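About Torkcombe Community Language School

Torkcombe began as a Saturday morning Vietnamese class in a church hall, with four families and a borrowed whiteboard. We now teach Vietnamese, Czech and Greek to children and adults. 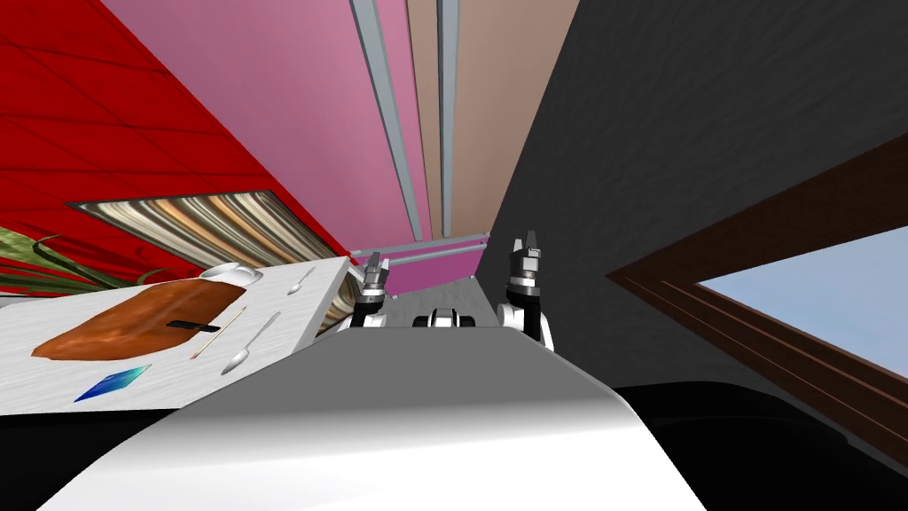
Rozália Procházka
Principal and Czech coordinator

Our classes run during school terms and finish for the year in early December. Children are grouped by reading level, so siblings sometimes share a room. Bảo Huỳnh and Huệ Phùng teach the Vietnamese program. Prodromos Stefanou takes both Greek groups and organises the name-day lunch.
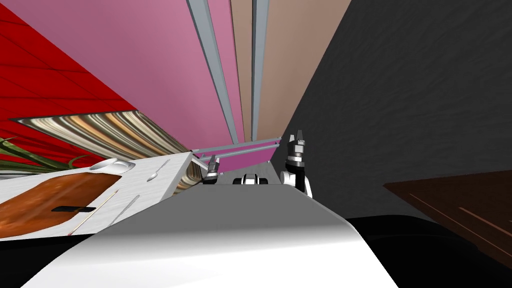 Do we need to speak the language at home?
Many of our students come from English-speaking households and start with the beginner group. Parents are welcome to sit in for the first two lessons.

The lending library holds 869 books, most of them donated. Picture books can be kept for a fortnight and novels for the whole term. Please return them to the trolley near the kitchen.
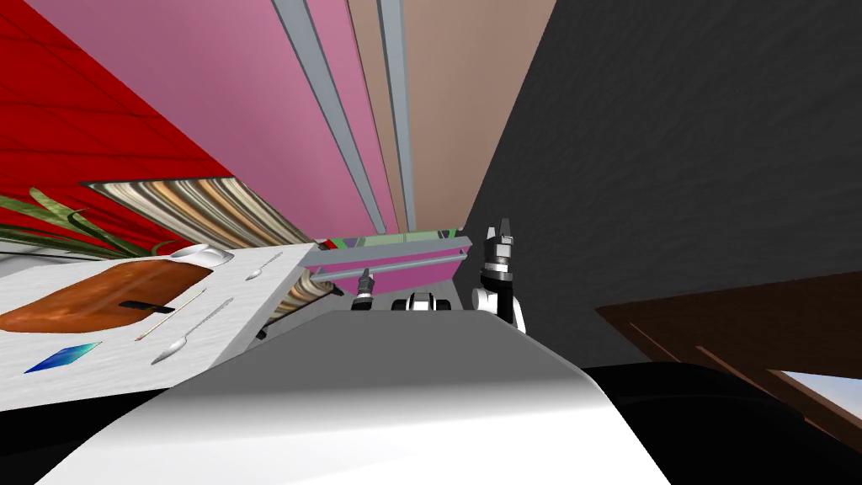 Torkcombe Community Language School, term one

Fees are set per family and cover the workbook. Adult classes need at least 10 enrolments to go ahead and are capped at 20. Diễm Lã looks after enrolments and the waiting list,
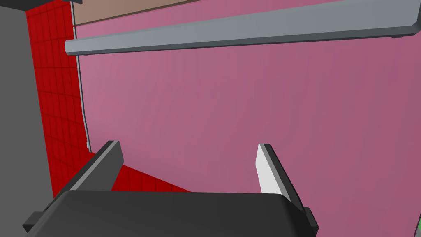 and she can also arrange a placement chat for anyone unsure of their level. Forms are at the front desk before class.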